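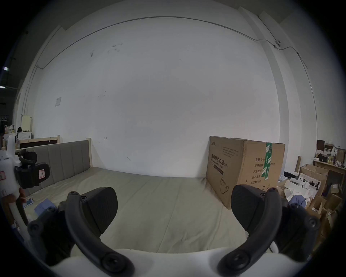 One of the guest rooms, bed against the wall.

About Flaltgate Running Club

We run. Mostly hills, mostly early, mostly in whatever the weather is doing. Started with 8 of us in the Reveck parking lot on a cold January morning, no name, no shirts, one borrowed stopwatch. Now we're at 722 members and there's a real website (this one, sorry it took so long).

Who it's for

Anybody who wants to run with other people. Fast, slow, coming back from a knee, never ran a mile. You do not need to be training for anything. Plenty of us aren't. Walk breaks fine. Strollers fine on the river loop, not on the ridge – too many roots.

What we do

Morning group, 6 a.m., leaves from the Reveck lot by the footbridge. Three, five or seven miles, pick when you get there. Every pace group has a leader in an orange hat and a sweeper at the back, so you won't get dropped.

Evening group, 6:30 p.m., track at Brellitz. Intervals. Harder than the mornings but short, and you're always in sight of your water bottle. Bring a headlamp in winter, the lights on the far turn are still out and the city knows about it.

Long runs on weekends, route goes up on the members page the night before. Check it. We do change the start when the lower trail floods.

Beginner program twice a year, spring and fall. Ten weeks, ends with the Brellitz 5K. If you miss a week just come back the next one, please don't quit over it.

Our race

The Luangrath Ridge 20 is ours. It's 20 kilometers, not miles, we get this email every year. One big climb, 1284 feet of gain total, then rollers and a long downhill finish that is rough on the quads. Small field. Soup at the end, and a mug instead of a medal. Sign ups open in spring and it fills up pretty quick, members get the first week.

Course has been the same since the second year. The first year went over the quarry road and people got lost, some of them for a good while.

The running house

We keep a house near the Luangrath trailhead for camp weekends and for race runners coming from far away. Plain rooms, shared kitchen, hot showers. Bring your own towel. Shoes come off on the porch. Book through the members page, race weekend goes first to people driving more than two hours.

Dues

Paid once a year, cover insurance, track rental and the house. Students half price. If money is tight write us and we'll work it out, no forms. First three runs are free for everyone so come try it befor you pay for anything.

Getting in touch

Use the contact form. Somebody checks it most evenings, a bit slower in race month. For same day stuff like ice or lightning look at the top of the home page, cancelations go up there by 5:15 a.m.

New shirts are in, sizes run small. Pick up at the track.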